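# The Long Road to a Purchase Order

When the distribution firm Buremeck began planning an automated picking station for its Nasution warehouse, the first budget request covered a single line: one robot arm, with gripper. The version approved in November ran to four pages. Between the two drafts lay a year of simulation, supplier meetings and a good deal of argument over bins.

The planning group, led by operations director Marlina Ismail, chose to model the station in software before committing to hardware. A rendered gripper reaching into a rendered pink tray may seem a modest basis for a capital decision, but it allowed the group to compare container shapes and approach angles while the real equipment was still a quotation.
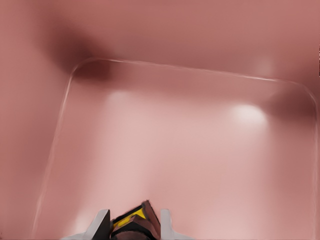 *Reading time: 3 minutes*

The expense of a picking cell is seldom found in the arm alone. Guarding, mounting, electrical work, software licenses, training and spare fingers all belong in the request, and several of them recur each year. Buremeck's first draft omitted five of these items. The finance department returned it within the week.

"We had priced a machine," Ismail says. "We had been asked to price a working station."

The second draft set out three kinds of cost: those paid once, those paid annually, and those that would arise only if the warehouse changed its product range. The last group proved the most difficult to estimate. Nasution handles 1,308 product lines, of which 711 were judged suitable for automated picking in the first phase. Any change in that number affects the choice of gripper, and with it the price of the whole installation.

Containers received similar attention. Rounded corners are common in molded bins, and small goods tend to settle in them, where a two-finger gripper may have little room to close. The group requested simulated trials in both open floor areas and corners, and it asked each bidder to state which results came from software and which from a physical cell. Fimellow, the integrator eventually selected, supplied both sets separately. A competing offer from Grusex was lower in price but left physical testing to the customer.

Yoga Lau, the engineer who prepared the technical annex, recommends that buyers treat simulated results as a planning tool with defined limits. Lighting, friction and wear are simplified in any model, and a finger that performs well on screen may slip on a polished carton. Her annex therefore held back part of the payment until the installed station had completed 1,580 picks under the supervision of warehouse staff.
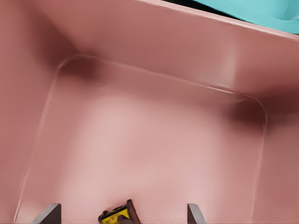 **Should a company pay for simulation before it has chosen a supplier?**

In most cases it should, provided the company keeps ownership of the model files and can hand them to every bidder on equal terms. A model tied to one vendor's software has limited value once that vendor drops out.

Buremeck followed this course and wrote the ownership terms into its first contract. The files were issued to all bidders with the same instructions, and questions from one bidder were answered in writing to all of them. Suppliers were given 54 days to respond, a period that Lau considers the shortest practical for a request of this kind.

Delivery was divided into two stages. The first covers one station and its operator training. The second, for which funds have been reserved but not released, would add further stations after a full year of maintenance records is available. Ismail's department will review those records with Fimellow before any further order is placed.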